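Skeswood kitchen: open shelving and mug storage

Gallery page, updated 15th July

The kitchen at Skeswood was refitted in March. Most of the work went into the wall storage, and this page records how the open shelving is arranged and used. Floor plans, the electrical schedule and the oven manual are kept on the building pages and are not repeated here.

The shelving was specified by Selorm Ackah and fitted by Amoah. Graham Blackburn checked the levels afterwards and wrote the loading notes, which are quoted in part further down. Questions about layout go to Nana Alhassan. Questions about breakages go to Kofi Kwofie, who keeps the spares.

The mug shelf is the lower of the open shelves on the sink side. It carries one row only. Everything used several times a day is meant to be reachable from the floor without a step, and the mugs come first in that list. Flowers and plants go on the shelf over it, where nothing has to be lifted down in a hurry.

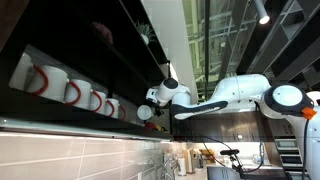 Mug shelf, single row, red handles all to the same side. Light strip and pale beige tiles underneath.

Arrangement of the row

Mugs stand upright, base down. Stacking was tried in the old kitchen and given up, as the handles caught and the top mug had to be held while the lower one was pulled out. A single row takes more shelf length and saves a good deal of handling.

Handles are turned to the same side. The hand then approaches each mug in the same way, and a mug put back the wrong way round is obvious from the door. Left-handed users have asked for the opposite arrangement. It was tested for a fortnight and made little difference to anyone, so the original direction stands.

The row holds six. Any more than that stay in the cupboard and come out for meetings. The far end of the shelf may be used for small items, provided they can be moved with one hand and do not push the mugs towards the front edge.

Spacing is set by eye. There should be enough room to pass fingers through a handle without touching the next mug. If two mugs knock together when one is lifted, the row needs opening out.

Shelf and fixings

The brackets are on code 251 in the Amoah parts list. Spare fixings are in a labelled bag in the drawer nearest the door, together with the hex key. Please return the key to the bag. Two have been bought already.

From Graham's loading notes: "Crockery in one row is well within what the shelf will carry. Do not use it for cast iron, bulk tins or stacked plates. Check the bracket screws whenever the shelf is cleared for cleaning, and do not overtighten."
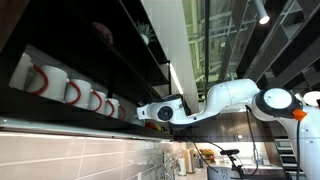 The dark finish shows dust sooner than the old shelves did, and it shows limescale sooner still. A mug put back with water on its base leaves a ring, and the ring takes longer to remove than the mug takes to dry. Dry the base first. For marks already there, use a damp cloth, then a dry one. Scouring pads dull the surface and the dull patch cannot be polished out.

Cleaning is done by clearing the row from one end, wiping the whole length, and replacing the mugs in the order they came off. The full job takes 5 minutes. The underside needs attention as well, as steam from the worktop leaves a film there. Switch the light strip off before wiping anywhere near it — the cover is splash resistant and no more than that.

Lighting

Senyo Ametepe asked for the strip to be fitted under the shelf so that the worktop would be lit without the shelf throwing a shadow over it. It has its own switch, separate from the ceiling spotlights. In the evening the strip alone is enough for making tea. For chopping or for anything hot, use both.

Replacement crockery

The mugs were bought as one line from Uro. Chipped ones are taken out of use at once, including those with a chip only on the foot, which will scratch the shelf finish. Tell Kofi when one is withdrawn and he will issue another from the box. Odd mugs from home are welcome in the kitchen but should go in the cupboard, where mixed sizes do no harm.

The previous gallery, with the old wall units before removal, has been moved to the Atovum archive under "kitchen, before". The tile samples are filed there too.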